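Ata da reunião de acompanhamento do projeto Gikis
Setembro, início às 14h10, sala pequena do segundo piso

Presentes: Dwynwen Beddoe (perceção), Benedek Pintér (controlo e planeamento), equipa de integração da Barta, dois colegas da Cevico por videochamada.

A ata anterior foi aprovada com uma correção: no ponto 3, onde se lia "planeador" deve ler-se "controlador".

1. Estado do controlador
Benedek informou que a nova versão do ciclo de controlo está no ramo principal. O ciclo corre a 200 Hz e as mensagens em atraso passam a ser descartadas em vez de ficarem em fila. Falta rever o comportamento quando o nó de perceção reinicia a meio de uma trajetória. A Cevico perguntou se o limite de velocidade pode ser alterado sem recompilar. Pode, no ficheiro de parâmetros, mas o nó tem de ser reiniciado. Ficou pedido que isto conste do leia-me.

2. Planeador
A passagem para a biblioteca Skirkar está feita, exceto nos casos com restrição de orientação, que continuam no código antigo. O tempo máximo de planeamento fica em 300 ms. Houve discordância sobre o que fazer quando esse tempo se esgota: Benedek prefere parar e devolver erro, a Barta prefere uma segunda tentativa com tolerâncias mais largas. Adotou-se a paragem com erro até à próxima reunião.

3. Registos e ferramentas
O visualizador de registos continua a perder a sincronização entre imagem e estado da pinça em gravações longas. A causa provável é a conversão dos carimbos de tempo na importação. A Cevico enviou 4 gravações em que o problema se repete. A importação em lote fica suspensa até haver correção.

4. Perceção: segmentação do plano da mesa

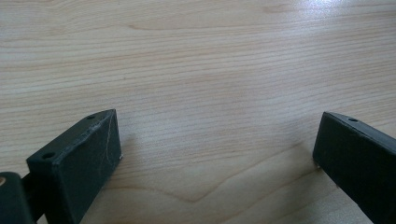 A segmentação do plano continua a ser o ponto mais fraco da cadeia, e Dwynwen propôs tratá-la antes de qualquer trabalho novo sobre deteção de objetos. O filtro atual usa um limiar único de intensidade para toda a imagem. Com o reflexo em cima à direita, onde o veio da madeira quase desaparece, e o desenho em V bem marcado entre os dois dedos, um só valor não serve para as duas zonas. Propõe-se um limiar local e uma máscara fixa para os dedos, que são escuros e ocupam a parte de baixo da imagem. Benedek lembrou que a máscara tem de acompanhar a abertura da pinça. Decidiu-se gerar 8 máscaras, uma por intervalo de abertura, e escolher pela leitura do codificador.

5. Outros assuntos
A Barta pediu acesso de escrita ao repositório de configurações. Aceite, com revisão obrigatória. O pedido de mais espaço em disco ficou sem resposta dos serviços informáticos.

Ações
Benedek: teste de reinício do nó de perceção; texto do leia-me sobre parâmetros.
Dwynwen: limiar local e máscaras, num ramo separado.
Barta: proposta escrita para a segunda tentativa do planeador.
Cevico: confirmar a versão do importador usada nas gravações enviadas.

A reunião terminou às 15h25.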